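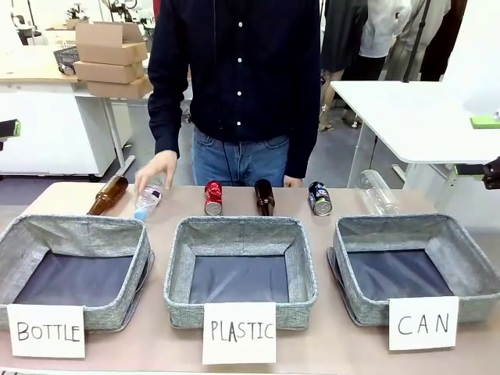 Re the sorting layout for mixed containers. I have put Ntombi's message first and my answers under each part, so the thread can be read in order. In short, I would keep the single row along the back of the table and change only how we treat the bins. With the containers lined up behind and the three grey fabric baskets in front, each piece has a short reach, and glass, cans and plastic can be told apart before anything is picked up. The brown bottle lying on its side and the dark one standing up are both glass, and the position makes no difference to where they go.

On 06/08/2023, Ntombi Lekota wrote:
> The Pliltari depot sent back 11 of our bags last month. They
> give the reason as mixed material. Can we agree on one way to
> set out the table, and write it down?

Agreed. I went through the depot slips after reading this. The rejected bags all had glass in with something else, and most of the other material was soft plastic from packaging. That is a fault in the last step, when a basket is tipped into a bag, and a different table order won't fix it. Proposed wording for the sheet:

Tip one basket at a time. Tie the bag and label it before touching the next basket. Glass goes in the rigid tub, never in a bag.

> Dallby say bottles can be left with the caps on. Pascu say caps
> off. Which do we follow?

Follow whoever is collecting. Dallby take the Tuesday load, so caps stay on for that. Pascu take the rest, so caps come off and go in the jar. If you don't know which load a bottle is going in, leave the cap on. It takes a second to remove later and longer to match up again.

Labels can stay on for both. Neither of them asks for paper or film labels to be removed.

> Also, do we crush plastic or not? I have seen both done.

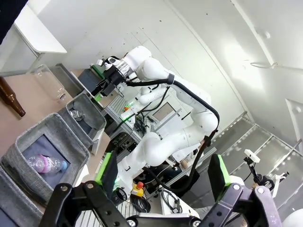
Don't crush anything that carries a deposit. The Flustano counter reads the barcode, and a folded label is refused more often than it is read. Their January statement credits us with 1747 containers and lists more than 800 as keyed in by hand, which they charge for. A bottle that arrives flat can still go in the plastic basket, but put it to one side when you bag up so that it can be handed over at the counter separately.

Large clear bottles are a nuisance because they fill a basket quickly and then sit above the rim. I'd put them in last. Lay them on their sides on the table so they don't get knocked over onto the cans.

> Last thing. The baskets are getting sticky inside. Is it worth
> buying hard ones?

I don't think so. The fabric ones are quiet when a can drops in, they fold flat for the cupboard, and the lining wipes down with warm water and a little dish soap. Leave them open side up to dry overnight. Don't put them through the washing machine; I did this with one of the old ones and the base board came out in layers. If we do replace them, I would want the same square shape, as round ones waste space along the table edge.

What I still need from the list:

The colour of tape for each bag. I had assumed brown for the cans, but we may have run out.

Whether the rigid tub is ours or belongs to the depot. It has 3 written on the lid and no name.

A reply from anyone who does the Tuesday load, on whether the caps rule matches what they are told at pickup.

I will print the sheet once those are answered and tape it to the inside of the cupboard door.

Pui-shan Su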